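Llevo desde mayo peleándome con manos robóticas y ya tengo una opinión, que es lo peor que le puede pasar a uno en este oficio. La opinión es esta: pagamos demasiado por los dedos. Los miramos, los contamos en las fichas técnicas, los enseñamos a las visitas, y luego el trabajo de verdad depende de la muñeca, de los cables y de quién ha escrito el controlador.

Me explico, porque ya oigo a Li-hua Cheung resoplando desde la otra mesa. Ella es la defensora oficial de las manos de cinco dedos en el taller y tiene argumentos buenos. El mundo está hecho para manos, dice, y los pomos, las bolsas, las tapas y los tiradores no los diseñó nadie pensando en una pinza. De acuerdo. Pero una cosa es que el mundo esté hecho para manos y otra que la mano que te venden sepa usarlo. Entre las dos hay un hueco enorme, y en ese hueco se me han ido muchas tardes.

Nosotros hemos probado sobre todo con cajas de cartón, la tarea más aburrida del catálogo y por eso mismo la que más me gusta. Una caja no perdona. Si la agarras por la solapa, se abre. Si aprietas de más, se hunde, y si están todas apretadas unas contra otras en el mismo cubo, no hay sitio para meter un pulgar. Con la mano Grondska hicimos 330 intentos de sacar una caja sin tocar las vecinas. No voy a dar aquí el porcentaje, que Fung-ping Poon lo está escribiendo como es debido, pero sí diré que los fallos se parecían muchísimo entre sí: la mano llegaba bien, se cerraba bien y lo hacía un poquito fuera de sitio. ¡Un poquito! Eso no lo arregla ningún dedo extra.

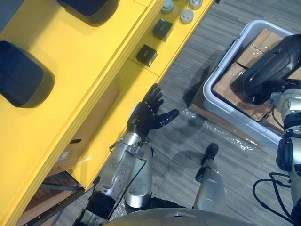
El brazo izquierdo con la mano abierta junto a la estructura amarilla; el derecho, sobre el cubo de las cajas.

Lo que sí cambió las cosas fue mover la cámara. Durante semanas trabajamos con la vista desde la cabeza y nos parecía suficiente, porque a nosotros nos lo parecía al mirar la pantalla (error de principiante, y mira que no soy principiante). El problema es que, justo cuando la mano baja sobre la caja, se tapa a sí misma. Pusimos una segunda cámara en la muñeca, con un soporte bastante feo que imprimimos en una tarde, y de pronto el controlador Orkus dejó de parecer tonto. El mismo controlador, los mismos motores, los mismos dedos. A mí aquello me dio un poco de rabia, la verdad.

También tengo algo que decir de los cables. En los vídeos de los fabricantes los brazos salen limpísimos, como recién duchados. En la vida real los cables hacen lazos, rozan, se enganchan en el peor momento y te limitan un giro que sobre el papel era posible. Cuando vino la gente de Kakville a enseñarnos su brazo, lo primero que pregunté fue por dónde iba el cableado, y creo que les pareció una pregunta de mal gusto. Pues a mí me sigue pareciendo la mejor pregunta que se le puede hacer a un vendedor – después de la de cuánto tarda en llegar un repuesto.

Y luego está el dinero, claro. Cambiar las puntas de goma de una pinza sencilla nos cuesta 40 euros y dos minutos. La reparación de un solo dedo de la mano buena salió por 1.544, con la mano fuera del taller y todos mirando el brazo manco con cara de funeral. Li-hua dice que comparo cosas que no se pueden comparar, que la pinza nunca abrirá una cremallera. Tiene razón. Pero yo no tengo cremalleras, tengo cajas, y sospecho que casi todo el que está comprando manos de cinco dedos ahora mismo también tiene cajas.

¿Significa esto que hay que tirarlas? No, hombre, no. Yo seguiría montando una, y me sigue pareciendo una preciosidad cuando se mueve despacio y coge algo a la primera. Lo que pediría es otro orden de compra: primero una pinza barata y dos cámaras bien puestas, después unos meses de controlador, y la mano cuando ya sepas exactamente qué no consigues hacer sin ella. Fung-ping quiere repetir toda la serie con el adaptador Ha, que deja cambiar de una a otra sin desmontar medio brazo. Le he dicho que sí, con la condición de que esta vez los cables los pase ella.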